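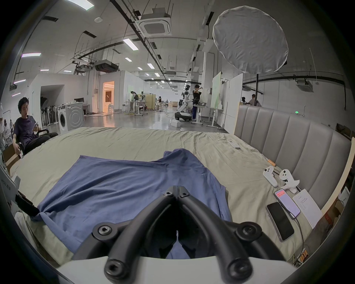 I replaced the water heater's expansion tank last month, and the job sent me back to the laundry side of the plumbing. For years I had blamed the washing machine for gray, stiff cotton. The machine was doing its job. The water was the larger part of the problem, and the detergent dose was the rest.

Our supply is hard. The town report gives a range too wide to be useful, so I bought a drop titration kit and tested at the kitchen tap, the laundry tap and the outdoor spigot. The kitchen and laundry samples came out far softer than the spigot, as they should, with a softener in between. They did not match each other. The laundry cold line was noticeably harder than the kitchen line, and both are supposed to come off the same treated branch.

The cause was a bypass. Whoever plumbed the basement had teed the laundry cold line in ahead of the softener and then added a second connection after it. Both valves were partly open. The washer was getting a blend, and the proportion changed with whatever else was running in the house. I closed the upstream valve, ran the line for a few minutes and tested again. It matched the kitchen.

Calcium and magnesium in hard water react with soap and, to a lesser degree, with the surfactants in detergent. Builders in the detergent tie up some of the hardness first. If there is more hardness than builder, some of the surfactant is lost and part of the soil goes back onto the cloth. Most people respond by adding more detergent. That does help with hard water, up to a point, but with a blend that changes from load to load there is no correct dose. Some of my loads were underdosed and others were left with residue.

Residue is easy to check. Put a clean, dry shirt in a bucket of warm water with nothing added, move it around by hand for two minutes and look at the water. Mine went cloudy and held a thin foam at the rim. Dark cotton T-shirts were the worst, and they also showed it most, as pale streaks along the folds where the cloth had been packed against itself in the drum.

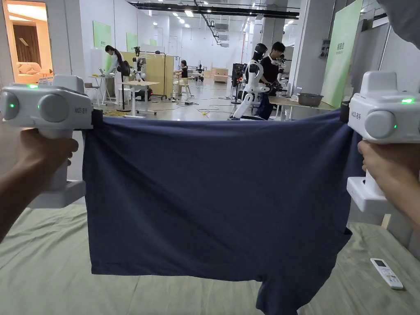
The fix for existing residue was a hot wash with no detergent and an extra rinse, repeated until the water at the door glass stayed clear. Towels needed 4 cycles. Shirts needed fewer. I tried citric acid on one batch of towels and it did shorten the process, but I would not make a habit of it in a machine with aluminum parts. Check the manual first. Vinegar works on the same principle and is weaker.

With soft water on the line I started the dose over from the bottom. I weighed powder on a kitchen scale for each load and wrote it on a card taped to the shelf. The scoop that came in the box holds more than twice what I now use for a normal load, even when filled only to the lowest line. Liquid is harder to meter because the cap markings are molded in the same color as the cap. A cheap syringe without a needle solves that.

Spin speed was the other change. I had been running everything at the top setting to shorten drying time. For shirts I now use 1000 rpm. They come out with a little more water in them and fewer hard creases, and the dryer takes slightly longer. Towels still go at the maximum.

Barbara Pietrzak wrote after the softener post to ask whether the sodium added by ion exchange matters for fabric. At household levels I have found no sign of it. It does affect rinsing, in that softened water feels slippery and foam takes longer to clear, and this is another argument for a small dose.

Still open: the hot side. The water heater is fed from the softened line, but I have not tested its outlet, and a tank with old scale at the bottom may be giving some of it back. I plan to drain it on Thursday and will take a sample at the start and another once it runs clear. The meter read 3267 when I closed the bypass, so I will also have a usage figure for the next salt refill.

Recent posts
Sizing an expansion tank
Softener regeneration: timer or meter
A drop kit for testing hardness
Replacing a leaking hose bib
Labeling the basement valves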